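Irnside Pre-Purchase Checklist, Two-Arm Table Unit
Site: Ojeda kitchen room
Checked by: Hajar Ghoneim. Comments by Stellan Wallin, who signs for the money.

1. Emergency stop within reach of the operator. PASS
Comment: Reach tested with my arm, the shortest in the building.

2. Floor clear for 5 feet on all sides. FAIL
Comment: Boxes, a bucket and a mop pole do not count as guarding. Shelving quote requested, again.

3. Cables secured along both arms. HOLD
Comment: The right one loops over the pink plate on its way down. Clips cost 8 dollars a bag. I will be brave and approve them.
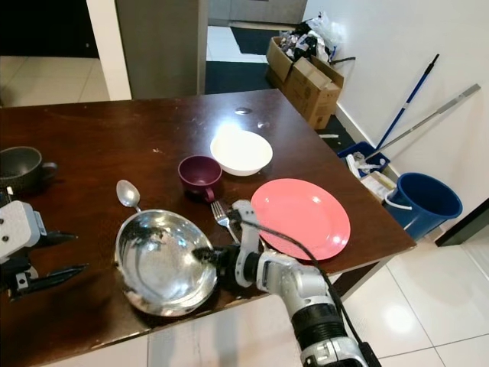
Page 2 of 5

4. Grip on thin items. HOLD
Comment: Right gripper at the fork handle, close to the plate rim. Ulance wants almost 1,000 dollars for softer fingertips. Hajar to ask what a single pair costs.

5. Table surface fit for use. PASS with remark
Comment: Scuffed and shiny. The glare may bother the cameras, so price a matte cover before anyone prices a new table.

6. Spare parts budgeted. FAIL
Comment: The line reads "spares, various." Various is not a number. Noémie Mallet has 13 part codes and should be asked for them.

7. Service contract read by a human. OPEN
Comment: Ragnvald has it. Ragnvald has had it since August.

Recheck items 2, 3 and 6 before the order goes out.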